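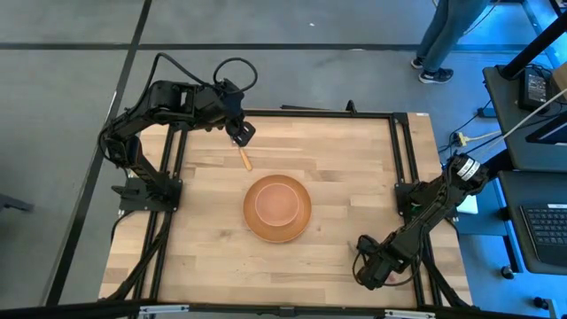

Rollora Tableware Support
Ticket subject: Bowl will not stay in the middle of the plate
Product: Ogbonna bowl and plate, orange
Status: Closed
Opened: 6 February 2022

Customer wrote:

I bought the Ogbonna bowl and the plate that goes under it. Your product page says the bowl "nests securely at the center." Mine nests securely wherever it was last put down, then wanders. By the end of a serving of soup it is usually up against one side of the plate, with a big crescent of bare plate on the other side, and everyone at the table has an opinion about it.

Plate measures 21 cm across. Bowl is marked as holding 700 ml. Table is pale butcher block, finished with Hilitz oil last August.

Things I have tried:
Turning the bowl. No change.
Turning the plate. No change, and I felt silly, given that it's round.
Swapping in the second plate I own. Same.
Washing both by hand in case there was some kind of film on them. They are now very clean and the bowl still wanders.

Is there supposed to be a ridge?

Rollora support wrote:

Thank you for contacting us, and for turning the plate. We'd like to rule out the table before we look at the dishes. Could you please:

Set the plate down with nothing on it and press on the rim at several points. Does it rock?
Place the bowl in the center, empty, and leave it for 5 minutes.
Tell us if the bowl moves by itself or only when it is being eaten from.

Please also send photos of the bowl sitting on the plate.

Customer wrote:

Plate doesn't rock. Bowl, left empty for 5 minutes, did nothing at all, and I can confirm this because I sat there and watched it. It moves only when somebody puts a spoon to it. I suppose that narrows things down to "dinner."

Photos attached. The bowl is quite a bit narrower than the plate, so there's plenty of plate showing on both sides and plenty of room for it to travel. 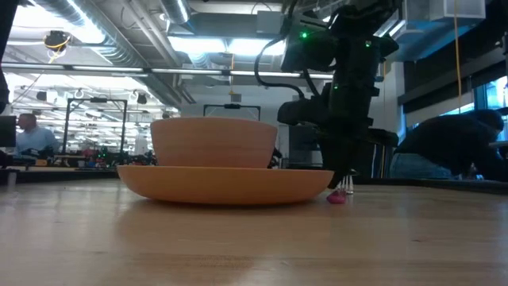
I should add that the look of the thing is not my complaint. The color is lovely, a warm orange with slightly darker bands in it, and the matte surface doesn't show fingerprints. If the bowl would only stay put I'd have written you a nice review by now instead of this.

Rollora support wrote:

We have checked with the product team. There is no ridge on the standard plate. The ridge belongs to the Flema plate, which looks very similar and is sold two lines lower on the same page. The words "nests securely at the center" were written for that one and copied up to yours when the page was redone. We're sorry about that. The text is being corrected.

Your bowl and plate are therefore working as designed, and we do understand how that sounds.

A couple of things may help in the meantime. A thin cloth napkin folded flat between bowl and plate will stop most of the sliding. A lighter spoon helps as well. What are you using?

Customer wrote:

I'm using a spoon. Shiny metal end, pale yellow handle, rounded at the tip. I'm not changing spoons to suit a bowl.

Tried the napkin. It works, in the sense that the bowl no longer slides. The napkin now gets the soup. Tried a smaller napkin and got a smaller version of the same result.

One more photo, from over the top this time, so you can see how far off center it goes.

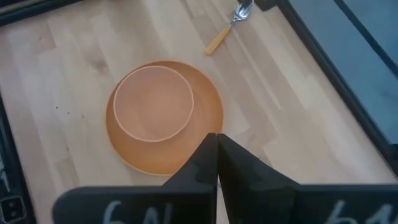 While I'm at it, I have a second question and would like it kept on this ticket so I don't have to explain the whole bowl business to somebody new. Will the plate mark the table? There's a darker knot in the wood and a few tiny specks, and one person in this household has started blaming your plate for all of it. I'm fairly sure a knot is a matter for the tree.

Rollora support wrote:

We agree about the knot. As for the specks, try a soft cloth and a little warm water first. If they stay, the makers of your oil can advise better than we can. The underside of the plate is smooth and shouldn't scratch if it's lifted, but please don't drag it, as grit can get caught underneath.

For the bowl, we can offer either of these:
1. Swap your 2 plates for the Flema version, postage paid both ways.
2. Keep them and take a refund of the plate price.

Customer wrote:

Option 1, please. Before I wrap anything up, can you confirm the Flema plate comes in the same orange? I'm not going through this again over a shade.

Rollora support wrote:

Same orange. Return label sent to the email address on your account.

Customer wrote:

New plates arrived. There is a ridge. I put the bowl down in the center, ate an entire bowl of lentils, and it stayed where it was. I've now been told that the bowl is "a bit hard to get off the plate." I won't be opening a ticket about that.

Closed by customer.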